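Home > Workshop and Storage > Benches and Work Surfaces

Bin set between two low side panels: closing the joints and stopping the bin from moving

Posted by Kátia Quintana, June 11, 2018
Viewed 1463 times
Tags: storage bins, work tables, side panels, surface scratches

I have a sorting table with a low enclosure. The panels stand directly on the tabletop. At the back there is an opening between two of them, and a plastic storage bin stands in the opening with its long side facing the work area, so the bin does the job of a third panel. Small items are sorted on the table and anything finished goes over the rim into the bin. When the bin is full it is lifted out and another of the same model goes in.

The arrangement works except at the two vertical joints. The bin corners are rounded at the bottom and the panel ends are square, which leaves a small open triangle at table level on each side. Washers and short screws find it. The bin also creeps backward over the course of a day. It has no stop behind it and the tabletop is fairly slick. 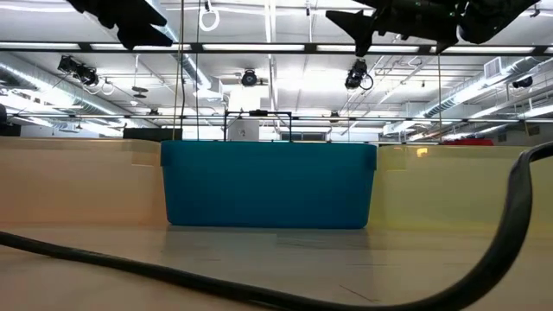
My first idea was to screw a wood cleat to the tabletop behind the bin and another across the front, and make a shallow channel. I don't like the front cleat. Everything that is slid toward the bin would hit it, and it would collect dust. The panels and the bin rim currently finish at the same height, and I want to keep that, so raising the bin on a shim is also out. The panel on the left has a small notch near its top corner where it meets the bin. I have wondered whether that could hold some kind of clip or hook over the rim. The right panel has no notch that I know of and I would have to cut one.

Details that may matter:

Panel height is 158 mm and the bin is the same within what I can measure with a steel rule.
The gap at the panel end is 6 mm on the worse side, taken at mid height. At table level it is wider on account of the corner radius.
The two panels are different materials. The left one is dull and the right one is shiny.
The bin has to come out without tools.
I would prefer not to drill the tabletop.

I am also getting fine scratches on the surface and would like to know whether they come from the bin or from the parts. The bins are Skusell, bought through Nic Aodha, and have been in use since February. I can't change the model because the shelving in the next room is built for it.

Any suggestions on the joint, the creep, or both?

Kátia

Donal Costello
Marked as helpful by the poster

Treat these as separate problems. The part that closes the joint should carry no load, and the part that stops the creep should not touch the corners.

For the joint, use a brush strip or a soft lip seal fixed to the end of each panel. Brush strip of the kind sold for the bottoms of doors is fine. Cut it to the full height of the panel. Mount it on the outside face with the bristles pointing across the gap and touching the side of the bin. The bristles will follow the radius at the bottom if you let them run 2 or 3 mm past the table line and bend. A rubber lip does the same job and is easier to wipe, but it drags on the bin when you lift it and will eventually peel away from the panel. With a bin that is changed often I would use brush.

The adhesive is where most of these fail. Your panels are different materials, so test both. On the dull one, wipe off dust, scuff lightly with 200 grit paper, wipe again and use a good double-sided foam tape. On the shiny one do not sand anything until you know what it is. Clean it with a little dish soap and water, dry it, and tape a short piece of strip to a hidden area for two days. If it lifts, you will need a mechanical fixing, and a slim aluminum channel pushed over the end of the panel will take the strip without glue.

For the creep, put a stop behind the bin only. You do not need one in front. The bin moves backward because items are pushed against its front face and because people lean on the rim when they drop things in. Nothing pushes it forward except the act of removing it. A stop that is 10 mm high is enough, provided it meets the bin above the bottom radius. Measure that first. If the radius is larger than 10 mm, a low stop lets the bin ride up onto it, and then your rim is no longer level with the panels.

If you do not want to drill, run a length of square tube along the back edge of the table and clamp it at the ends, outside the opening. Check that there is table left behind the bin to clamp to. If the bin already stands right at the rear edge, hang an angle bracket from the underside and let the upright leg come up behind the bin.

Leave the notch alone. A clip over the rim has to be undone every time and it will be lost within a week.

Zachary Sawatzky

Just put a strip of non-slip drawer liner under the bin. It costs next to nothing. We did that at the Hikham site on every table and it was fine. For the gap use gaffer tape.

 Comment from Kátia Quintana: Gaffer tape would have to be cut at every bin change. I did try liner under the bin. It stopped the creep for a few days and then the liner itself started to move. It also lifts the rim above the panels slightly.

 Comment from Zachary Sawatzky: Ours was the thin kind. Wash it and it grips again.

 Comment from Donal Costello: The thin kind is under 1 mm, which would be acceptable for height. It does need washing, and the table under it too. I would still want a positive stop.

Deirdre Carroll

I agree with the brush strip. I would do the stop differently, and I want to deal with the scratches, which have been skipped so far.

On a pale surface with some sheen, fine scratches are easiest to see near the light and you tend to blame whatever stands closest. Look at the direction of the marks before you decide. A bin that is dragged in and out leaves parallel lines running front to back, the width of the bin apart or less, and they stop where the bin stops. Parts that are swept by hand leave short marks at all angles. A cable that lies on the table and gets pulled about leaves broad dull arcs with no sharp edge, usually with grit ground in.
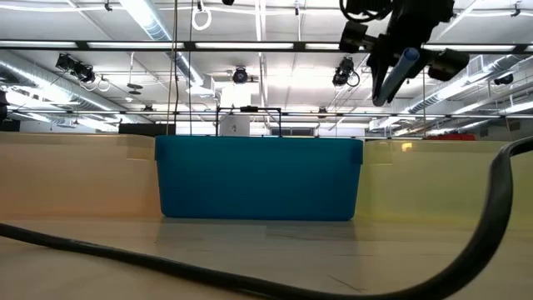
Work surface with the bin at the back edge; note the fine streaks toward the lower right.

Marks well forward of the bin and off to one side are a poor match for bin drag. I would suspect parts, or a tool being set down and pulled. You can check this cheaply. Clean the whole surface, lay a sheet of plain paper where the marks are worst, tape down its edges, and work normally for a day. Hold the paper at a low angle to a lamp afterward. Hard particles under a sliding part leave a clear groove in the paper.

Then turn a bin over and feel the underside. Molded bins often have a raised injection point in the middle of the base, and on some it is sharp enough to mark a finish. Pare it flush with a blade held flat. Do every bin you rotate through that table, otherwise the one you missed will do all the damage.

Regarding the cable, get it off the surface whatever the cause of the scratches is. Run it along the outside of the panels in adhesive saddles, with a loop of slack at the point where it has to move. A heavy cable lying across the front edge catches sleeves and holds grit against the finish.

Now the stop. Two points are better than a full bar. A bin of this type is seldom flat along its long side. The wall bows outward a little when it is loaded, and against a continuous bar it rocks on the middle of the bow and opens the joint on one side. Two short blocks placed near the ends of the bin, where the wall is stiffest, avoid that. Face each block with a stick-on felt pad. Set them with the bin loaded.

On the right-hand panel, if it proves to be a plastic sheet, do not use a solvent cleaner or a solvent-based contact adhesive. Some sheets craze around the glue line, and it can take weeks to appear. The soap and water suggested above is correct. If the glare from it bothers whoever sits at the table, very fine abrasive paper used wet on the inner face will dull it, though that can't be undone. Matte self-adhesive film is the safer choice.

 Comment from Kátia Quintana: Thank you. I ran the paper test. Most of the grooves were short and at all angles, so it is the parts. One of the bins did have a sharp point underneath and I have pared it down.

 Comment from Donal Costello: Two blocks is a fair correction. I had assumed the wall was stiff. They can be fixed to the clamped tube, so the table still isn't drilled.

 Comment from Kátia Quintana: That is what I will do. The brush strip is on order from the hardware place in Gostham. The tape held on the left panel and lifted on the right, so the right one gets the channel. Does the channel need to be deducted from the opening width?

 Comment from Donal Costello: Yes. Deduct the wall thickness of the channel once, on the end only. With 6 mm available you have room for it, but buy strip with the bristles one size shorter on that side.

3 answers. Sorted by: Helpful
Related: Removing injection points from molded bins | Cable saddles that hold on textured panels | Brush strip or rubber lip for small openings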